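Section 4: Setting Up and Caring for the Dining Table Top

Applies to the Testmont extending table, fixed-leg and trestle versions. Read Section 3 (Leg Assembly) first. The table must be standing on all its legs, with every bolt hand-tight, before you begin this section.

You will need
The 5 mm hex key from the hardware bag
A soft, dry cloth
A spirit level
Felt pads (sheet B)
A second person for steps 3 to 6

4.1 Leveling the table

1. Move the table to where it will be used. Lift it. Do not drag it, even on carpet.

2. Place the level across the width of the top, then along the length. Take a reading at both ends.

3. If one corner is low, have your helper lift that end slightly. Turn the foot counterclockwise to raise the corner and clockwise to lower it.

4. Set the table down and read the level again. Repeat until the bubble sits between the lines in both directions.

5. Tighten the leg bolts with the hex key, working diagonally from corner to corner. Stop when the key will not turn with normal hand force.

CAUTION: Keep fingers away from the feet when the table is being lowered.

Note: On thick carpet the table will settle during the first few days. Check the level again after a week.

4.2 Fitting the extension leaf

The table is 181 cm long when closed and 211 cm when open. The leaf adds 30 cm. It is stored under the top in the felt-lined cradle.

6. Stand at one end with your helper at the other. Release the two catches under the center of the top.

7. Pull both halves apart evenly until they stop. If one side sticks, push the halves back together and start again. Forcing one side will bend the runner.

8. Lift the leaf out of the cradle. The side with the brass pins faces the window end in our drawings, but the leaf will fit either way around.

9. Lower the leaf onto the runners and line up the pins with the holes.

10. Push the halves together until the gaps close, then fasten both catches.

The leaf may look a slightly different shade from the rest of the top. It has spent its time in the dark, and the difference will fade with use. Leaving the leaf in place for a few weeks in May or June, when the days are long, speeds this up.

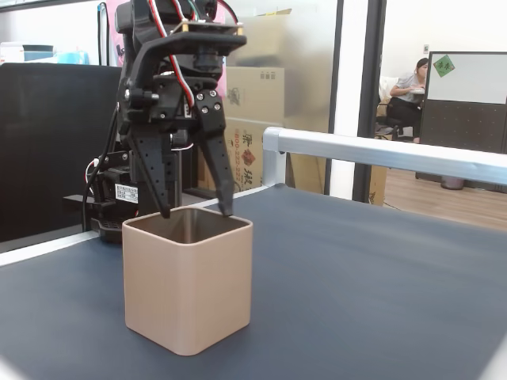 4.3 Protecting the surface

The top is finished with Firia hard oil. The finish resists everyday spills but will mark under heat, standing water, and rough-bottomed dishes.

11. Wait 2 days after unpacking before putting a cloth, mat, or runner on the table. The finish needs air during this time.

12. Cut felt pads to size and stick them to the underside of anything that will stay on the table, such as lamps, bowls, and planters. Press each pad for ten seconds.

13. Use a trivet under anything from the oven or stove. A cloth placemat does not give enough protection.

14. Wipe up spills right away. Coffee, red wine, beet juice, and vinegar will stain if left to dry.

CAUTION: Do not use rubber or vinyl mats directly on the oil. Some contain softeners that leave a sticky ring which cannot be wiped away.

If you use a full-length table cover, choose one with a cloth or felt backing. Take it off once a week and let the surface air overnight. Shake the cover outdoors before putting it back, as grit trapped underneath acts like sandpaper.

4.4 Cleaning

15. Dust with a dry cloth, following the grain.

16. For sticky marks, wring out a cloth in lukewarm water with a drop of dish soap. Wipe, then dry the area with a second cloth.

17. Do not use glass cleaner, bleach, steam, or any scouring pad.
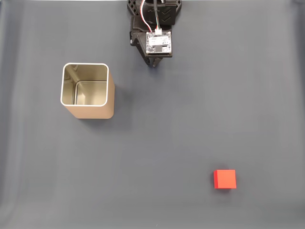 4.5 Re-oiling

Re-oil the top once a year, or sooner if water no longer beads on it. One small can of Firia hard oil covers the top and the leaf with some left over. The Furtado care kit (sold separately) contains the oil, a fine pad, and two lint-free cloths.

18. Clean the table as in 4.4 and let it dry overnight.

19. Rub the whole surface lightly with the fine pad, always along the grain. Wipe off the dust.

20. Pour a little oil onto a cloth and spread it thinly. Work in strips from one long edge to the other.

21. Wait 20 minutes, then wipe off all oil that has not soaked in. Oil left standing will dry tacky.

22. Leave the table bare for 24 hours.

WARNING: Oily cloths can catch fire by themselves as they dry. Soak used cloths in water, lay them flat outdoors to dry, and then put them in the trash.

4.6 Common problems

Halves will not close fully: Look for crumbs in the pin holes. Clear them with a wooden toothpick.

Top rocks after moving: Repeat 4.1. The feet can turn when the table is carried.

Catch is loose: Tighten the screw in the catch plate a quarter turn. If the screw spins freely, order repair pack 97 from Britside, the spare parts supplier for this range. Have the number printed on the label under the top ready when you order.

White ring on the surface: Let it dry for a day. If it is still there, re-oil the area as in 4.5.

Continue to Section 5 for the matching bench.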